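About Vornedetti

26 Jan 2022 – by the Vornedetti Office

Vornedetti is a school of interior finishing and furnishing. We teach plastering, wall color, cabinet fitting, carpet and rug care, and the hanging and framing of pictures. The school was founded in Jematholm to serve local tradespeople and now accepts students from any background, with or without earlier training.

Our main program runs for two terms and enrolls 145 students each year. A further 70 places are set aside for evening study. Teaching takes place in the Menon Building, where each workshop is led by an instructor who has practiced the trade. Students begin with measuring and drawing, move on to surface preparation, and complete the program by planning and furnishing a full room to a written brief.

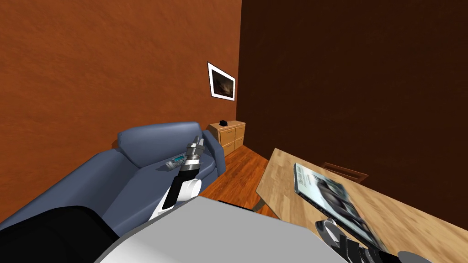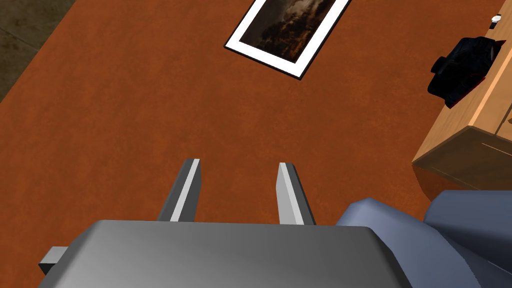

Admission is based on an interview and a short practical exercise. We do not require a portfolio. Applicants should be at least eighteen years old at the start of the program and able to attend all workshop hours. Applications for the fall term close at the end of May, and late applications are held over to the following year.

The Ellach Library, on the second floor of the Menon Building, holds 2667 volumes on building crafts, textiles and household design. Most may be borrowed by students and former students. Pattern books and paint records are kept in the reading room and may be consulted by members of the public on request.

Vornedetti is governed by a board that meets four times a year and publishes its decisions in the annual report. Tuition is the school's chief source of income – the remainder comes from short courses and from repair work accepted by the workshops. Fee support is available to students in the main program and is reviewed at the start of each term.

We also work with about 155 employers in Jematholm and the surrounding towns. They offer placements, lend materials for teaching and advise us on changes in the trades. A placement is required for the full certificate.

Shares: 12 | Comments: 0

Contact | © Vornedetti, Jematholm | Back to top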